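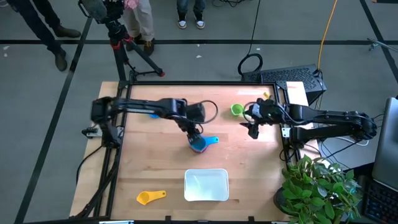 Zofia Wysocka在中期评议中提出，一本以旧底片为底本的摄影集，若在数字修复时把颗粒一并抹去，读者看到的便已是另一批照片，项目组应先说明保留什么，再说明修改什么。本报告采纳这一意见，并据此调整了各章顺序，将修复原则置于技术流程之前。

Noonan底片专藏的数字修复与摄影集编印
学生项目结项报告

项目组成员：Aoife Tully、Gangadharan Annamalai、Kalevi Heiskanen
指导教师：Eamon Mac Carthaigh
提交日期：2026年3月18日

一、项目背景

Noonan专藏为Kotmont地区一家照相馆歇业后移交学院图书馆的黑白底片，共1605张，题材以店铺门面、集市、婚礼合影和河岸风景为主。移交时附有登记簿一册，其中部分页码缺失，若干条目仅记姓氏。专藏入馆后长期以原封套保存，除零星借阅外未作系统整理，也未曾结集出版。

本项目于九月立项，目标有两项：其一，为专藏建立可供检索的数字影像及编目记录；其二，从中选出一组作品，完成修复、排版和打样，形成一本可以交付印刷的摄影集。受课时所限，正式印刷不列入本项目范围，仅完成装订样书。

二、分工

Aoife Tully负责底片清点、编目及图注撰写；Gangadharan Annamalai负责扫描、调色和软校样；Kalevi Heiskanen负责版面设计、纸张测试及样书装订。选片由三人共同完成，意见不一致时提交指导教师裁定。整个过程中提交裁定的情况共两次，均涉及人物合影的取舍。

三、修复原则

项目组在开始修图前拟定了书面原则，经评议后定稿如下。

灰尘、霉点和划痕属于保存过程中产生的损伤，可以去除。照相馆当年在底片上用铅笔或红颜料所作的修饰，属于原作者的工作痕迹，一律保留。底片颗粒不作降噪处理，输出锐化以不改变颗粒形态为限。画面裁切参照登记簿中的裁切标注；无标注者保留全幅，含片边缺口。药膜脱落的区域不作内容填补，仅将其密度调至与周围相近，以免在印刷中形成突兀的白斑。

最后一条在组内讨论时间最长。Kalevi Heiskanen起初主张对面积较小的脱落处作填补，理由是跨页放大后缺损明显。经试作对比，项目组认为填补结果虽然整齐，但无法在图注中逐一交代，故放弃。

四、扫描与编目

底片以透射方式扫描，存为十六位灰度TIFF文件，不在扫描软件内作任何曲线调整。同一底片的主文件只生成一次，后续修改均在副本上进行。文件名由专藏代号、盒号和顺序号组成，与封套上的铅笔编号一一对应。

编目使用Plila软件，字段包括题名、登记簿原文、题材、底片尺寸、保存状况和修复记录。登记簿原文照录，拼写有误者不改，仅在备注栏内说明。清点时发现71张底片的封套编号与登记簿不符，其中多数可依据相邻编号和画面内容重新对应，仍有44张无法确认，编目时暂归“待考”一类，未进入选片范围。

扫描前期曾出现牛顿环。经查，部分底片卷曲较重，片基与玻璃局部贴合。改用无玻璃片夹后问题基本消除，但片角焦点略有下降。对准备放大使用的底片，项目组改为分段扫描后拼合，其余维持单次扫描。此项改动未写入最初的工作计划，导致扫描阶段较原定日程延后，编目时间相应压缩，题材字段的用词统一工作因此直至结项前才告完成。

五、调色与软校样

黑白影像的调色以中间调的层次为重点。底片密度差别较大，同一盒内常有曝光过度与不足者并存。项目组先选出一张集市照片作为基准，确定最深阴影和最亮高光的数值范围，再以曲线调整图层逐张向基准靠拢，不追求完全一致。雪景和夜景另设基准。

所有局部加深与减淡均在独立的中性灰图层上完成，便于复查和撤销。修复完成的文件由另一名成员在不参照原片的情况下检查一遍，再与主文件对照检查一遍。复查发现的主要问题是除尘过度，个别天空区域因反复使用修复画笔而出现重复纹理，已全部退回重作。

软校样依据Stendwood无涂布纸的特性文件进行。该纸吸墨较多，阴影部分容易并级，屏幕上可辨的衣料纹理在首次打样中几乎全部丢失。项目组将输出曲线的暗部整体提亮，并另作两次打样，至第三次方获得可以接受的结果。屏幕亮度在项目初期设置偏高，也是首次打样偏暗的原因之一，应在今后的同类工作中首先检查。

六、选片与版面

摄影集分为九个部分，以地点为序，由照相馆所在街道起，沿河向外展开。早期方案曾按年代排列，但登记簿缺页使相当一部分底片无法确定年份，若按年代编排，则须在正文中大量使用推测性说明，故改为现方案。

版面采用单页单图为主，跨页仅用于河岸全景。图注统一置于书末，正文页只标编号。Eamon Mac Carthaigh在审阅第二稿时指出，婚礼合影与空街景交替过于频繁，阅读节奏偏碎，建议将合影相对集中。第三稿据此调整，并删去了构图相近的若干张。

字体选用一种较窄的衬线体，字号以书末图注能够在两栏内排完为准。封面不使用照片，仅压印书名。样书采用锁线裸脊装订，翻开后能够平摊，跨页图像中缝处无明显遮挡；但裸脊在多次翻阅后书帖略有松动，若正式印刷，建议改为锁线硬壳装。

七、权利与署名

移交协议载明图书馆享有影像的复制与展示权，但未就出版作明确约定。项目组已通过图书馆向移交方提出书面询问，截至提交本报告时尚未收到答复。在答复之前，样书仅限校内查阅，数字影像以低分辨率形式在馆内网络开放。书中人物凡登记簿有姓名者，图注仅录姓氏，不作进一步考证。

八、成果与不足

项目按要求完成全部底片的扫描和编目，完成修复原则文本一份、样书两册及输出设置说明一份。主文件已移交图书馆，带图层的修复文件另行存放，以备日后重作。

不足之处主要有三方面。扫描方案未经充分试验即投入使用，造成返工。图注撰写开始较晚，部分说明过于简略，集市一章尤为明显。此外，项目组对无涂布纸的暗部表现估计不足，若在选片之前先行测试纸张，低调照片的取舍应会有所不同。

Zofia Wysocka在结项评议中另建议，将保留铅笔修饰的底片与相应的旧印样并列刊出，供读者比较。馆藏中此类旧印样数量有限，且多已泛黄，其扫描和色彩还原需另定规范，项目组已将该建议列入后续工作清单。

九、后续工作

待考底片的辨认拟与Kotmont地方史小组合作进行。登记簿原件的扫描尚未完成，装订处需先作加固。输出设置说明将在更换打印设备后重新核验，届时原特性文件不再适用。

附录一 修复原则全文
附录二 编目字段表
附录三 三次打样的曲线设置与比较记录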